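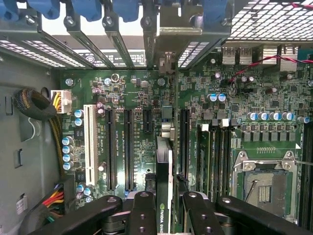
Khoa Ninh wrote under my last thread that finger tattoos are a waste of money and shops should stop doing them. I do them most weeks, so I'll answer in a few posts.

Khoa has a point about how they age. Ink on the sides of the fingers and on the palm side often fades or drops out in patches. I tell people that before they put down a deposit.

The top of the finger, between the knuckles, usually holds better. The skin over the joint itself moves all day and the lines tend to blur there. If your design has a small detail, keep it off the joint.

I went through my own book for this thread. Since I moved to the shop on Virodgate I've done 147 finger and hand pieces. That counts one sitting as one piece, even if it was four fingers.

Of those, 15 came back for a second touch-up after the first one. I don't know how many others wanted one and didn't bother to come in. People move, or they get used to how it looks.

First touch-up is free with me if you come in before the year is out. Second one is paid, at my minimum. Some shops don't touch up fingers for free at all, and they should say so on the form. Ask if you don't see it.

What fades fastest in my experience: thin script, white ink, and tiny dots meant to look like freckles. Simple shapes with open space in them do better. A plain band will nearly always have a weak spot on the palm side.

A lot of people ask for wedding bands. I've started drawing them as an open band that stops before the palm side. It looks finished from the top and there's less to patch later. Not everyone likes it. Eldana Gebretsadik had me draw it both ways and went with the closed one, and she knows it'll need work.

Size matters more than people want it to. If you bring me a full sentence for one finger I'll say no. One short word is possible. Letters need room inside them, or the e and the a fill in and you can't tell which is which.

On pain, since it always comes up: it's sharp, and it's short. Most finger pieces are done before the person has settled into the chair. The side near the nail is the worst part for most of my clients.

Aftercare is where fingers are harder than an arm. You wash your hands all day. Keep doing that, with plain unscented soap, and pat them dry with a paper towel. Don't skip washing to protect the tattoo.

Very thin layer of whatever your artist gave you. If it looks shiny it's too much. No swimming, no dishes without gloves, no gym chalk until the peeling is done. If you see spreading redness or pus or you get a fever, call a doctor. Don't message me first.

Think about your work, too. Cooks, nurses, mechanics and climbers all give their hands a hard time. I'd book it at the start of a vacation. July is my busiest month for hands and I think that's why.

I also won't do hands as a first tattoo for someone who walked in that day. Come back in a week and I'll do it. Da-eun Min at the next station has the same rule. We've both lost a few bookings over it and that's fine.

If you already have one that's blurred, you have a few choices. Leave it. Go over it slightly thicker. Turn it into a solid shape. Laser is possible on fingers, but talk to whoever runs the laser, because I don't and I can't tell you how many visits it takes.

So, Khoa, I'm going to keep doing them. I agree that plenty of people get sold one without hearing any of this.

Next thread is on stencils and why yours might get wiped off and put on again. Send questions before then if you have them. I read replies in the evening.

Contact the shop | © 2022 Wullo Tattoo | Back to top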